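3. Student Project: Sorting Cutlery by Material

3.1 Setting and Aims 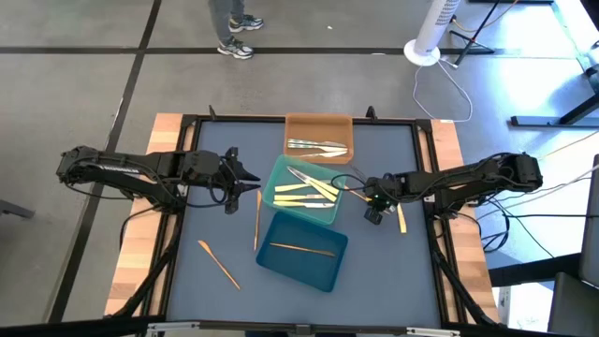 Figure 1. Workcell used in the sorting project, with both arms lowered over the work surface. Three trays hold cutlery, and three wooden utensils lie outside them.

The project was offered as an elective in the second year of the automation program at the Skasov Technical Institute. It was open to students who had completed the introductory course in programming and had passed the safety test for shared equipment. No earlier work with robot arms was required. In the September term, 14 students enrolled and were placed in groups by the teaching staff, with attention to their prior courses and their timetables.

The assignment was stated in one sentence: the two arms are to place mixed cutlery into trays so that each tray holds utensils of one kind. Staff gave no further definition of "kind." Groups were expected to write their own rule, submit it before collecting any data, and apply it without change through the first round of trials. Most groups sorted by material or finish. One group proposed to sort by length and was allowed to proceed, although its results are reported separately in Section 5.

Cutlery was selected for practical reasons. It is cheap, it survives being dropped, and students already know what a correct result looks like. It also presents real difficulty. A utensil lying flat on a hard surface offers little height for the fingers to close on, and polished metal reflects the room lights in ways that change with the angle of view. Wooden pieces are easier to see and to hold, and students were advised to begin with them.

3.2 Procedure

Each group worked in sessions of two hours. A session opened with a check of the arms, the cables and the stop button, recorded on a paper form. One student then operated the arms by hand control while a second student kept the log. The roles were exchanged at the midpoint of the session. Students not assigned to either role prepared the next starting layout or reviewed earlier recordings at a desk outside the work area.

An attempt was defined as the full movement of one utensil, from the first approach of the gripper to its release. Attempts were marked as complete, incomplete or void. A void attempt was one interrupted for a reason unrelated to the task, such as a loss of connection or a request from staff to stop. Over the term the groups logged 687 attempts, including void attempts. All recordings were stored on the course server under the Wuvik naming scheme, which was written by an earlier class and gives the group, the session and the starting layout.

Starting layouts were drawn from a printed set of cards. Some cards called for every utensil to be placed outside the trays. Others called for trays that were already partly filled, so that students would have to plan a release beside or on top of other pieces. The second type of card was added after the pilot term, when staff found that groups practiced almost entirely with empty trays and were then poorly prepared for the final demonstration.

3.3 Division of Work Between the Arms

Groups were free to decide how the two arms would share the task. Three approaches were submitted. In the first, called the Partanen split in the course notes, each arm served only its own half of the surface. In the second, one arm handled the wooden utensils and the other handled the metal ones. In the third, either arm could take any utensil, provided that the other arm was held back until the tray area was clear.

The Partanen split was the simplest to program and led to the fewest stops. Its weakness lay in the middle of the surface, where both arms could reach the same tray and the rule did not state which should give way. Two groups added a waiting step to address this. The remaining groups using the split left the matter to the operator, and their logs show longer pauses near the trays.

3.4 Assessment

Assessment was based on the written rule, the session logs and a final demonstration of 5 minutes. The number of utensils sorted did not enter directly into the grade. Students were asked instead to explain every incomplete attempt in the demonstration and to name one change they would make to their procedure. The same form of assessment is used in the Sanevia packing project, described in Section 4, which allows the two sets of reports to be compared.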